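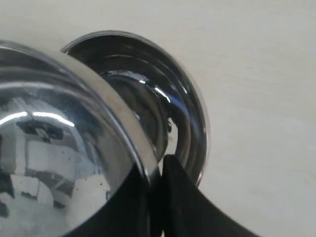

Plusden Bowl Handling Fault Set

Summary

This data card covers the Plusden Bowl Handling Fault Set, a collection of 1,731 recorded handling attempts with stainless steel bowls. It is issued by the Korkasen laboratory for teams that study grasp failures and the software stops that should follow them. The set is maintained by Rozália Ondrejka.

Reason for release

During a December session, the arm closed on the rims of two bowls when the task called for one. The controller logged a normal single grasp and began to lift. The force limit did not trip, and the operator ended the run with the hand stop. The near bowl came free above the table and fell. There were no injuries. The session was suspended, and the record was kept in full under the label "double pick."

A review of older sessions found 20 further runs with the same fault. All of them had been marked as successful by the automatic checker, Premesel, and have now been relabeled by hand.

Contents

Each record holds wrist camera video, joint positions, finger opening, motor current and the operator's log entry. Stop events are listed in a separate file named stops.csv. Video and joint data share a clock. Motor current does not, and may lag by up to 60 milliseconds.

Known causes

Two causes were confirmed. First, the width check accepted any finger opening below a fixed limit, and two thin rims pressed together fell under that limit. Second, the depth estimate was poor on polished steel. Reflections of lights and room surfaces were often read as part of the bowl, so the planner placed the edge of one bowl where two overlapped.

A third cause – wear of the finger surface – was considered and could not be shown from the data.
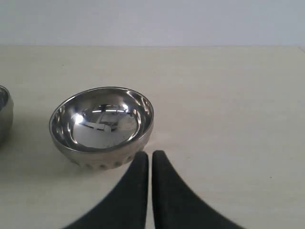

Does the set include runs in which the bowls were placed apart?
Bowls set apart on the table make up 101 of the records, and these are stored in the folder named separate.

Labels

single: one bowl held
double pick: two bowls held
slip: bowl lost after lift
no contact: fingers closed on air
stopped: run ended by hand or by limit

A record may carry more than one label. The December run carries double pick, slip and stopped.

Limits of use

The set should not be used alone to approve a force limit or a stop function. All bowls are metal, and results may not carry over to glass or plastic. Runs with the Quezada controller use an older log format, and the field grip_ok should be ignored in those files.

Corrections

Label errors should be reported to the maintainer with the record number and the time within the run. Accepted corrections are posted on Thursday with the next build.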